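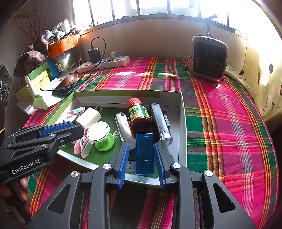

WUKACH — Residents can bring small chargers, cables, flash drives and other odds and ends from their bedrooms and desk drawers to the Plilis Reuse Room through the end of the month, the center said in a notice dated 2024-09-12.

The collection is the second this year. The first, in July, took in 688 items over 11 days, most of them wall chargers and charging cables that no longer matched anything in the house. Flash drives made up a smaller share, along with power strips, USB meters, card readers and a few dozen old phones.

The reuse room is on the ground floor of the Iyengar Building, next to the bicycle repair shop, and is open in the afternoon from 1 to 6. There is no charge to drop things off. Items that still work are tested, labeled and put on the free shelf by the door. The rest go to Astov, the recycling firm that already handles the town's batteries and light bulbs.

The center is asking people to sort at home before they come. In July many bags arrived with everything mixed together, and staff spent much of the first week pulling cords apart and setting aside things the room does not accept. The notice suggests emptying the drawer or nightstand onto a bed or table and using the lid of a cardboard box as a sorting tray, so that small pieces such as flash drives and clips stay in one place.

Medicine should be taken out first. Several bottles of tablets turned up among the chargers in the July collection, and the reuse room has no way to store or dispose of them. Unused medicine can be left at the pharmacy counter on the same street, in its original bottle with the label on.

Flash drives should be checked and erased by the owner. The room will not open or copy files for anyone, and drives that arrive with files on them are sent for shredding. Around 37 drives went that way in July. Hair clips, toys and other household bits are not part of the collection, but clean ones can be placed in the general basket inside the entrance.

Power banks and lighters need more care. Power banks are accepted if the case is flat and undamaged, and should be handed to a person at the desk — not left in the drop box. Swollen or leaking ones have to go straight to the battery point at the town yard. Lighters are not accepted in any condition.

Larger electrical goods, including portable heaters and fans, can be brought in on the last two afternoons of the collection only. Each household may bring two. Heaters should have their cords attached and be free of dust, and anyone bringing one is asked to use the side entrance, where there is a ramp.

The room will also lend out small USB voltage meters for the length of the collection. The meters plug in between a charger and a phone and show whether the charger is putting out what its label says. There are 15 to borrow, for up to three days each, with a library card as deposit. The notice says a charger that gets very hot, smells or has bent prongs should be put in the recycling pile without being tested.

People who want something from the free shelf may take up to four items a visit. Phone chargers and longer cables were gone within hours in July, while older plugs stayed on the shelf for weeks.

The next collection is planned for spring, with dates to be posted at the Iyengar Building and on the town notice board.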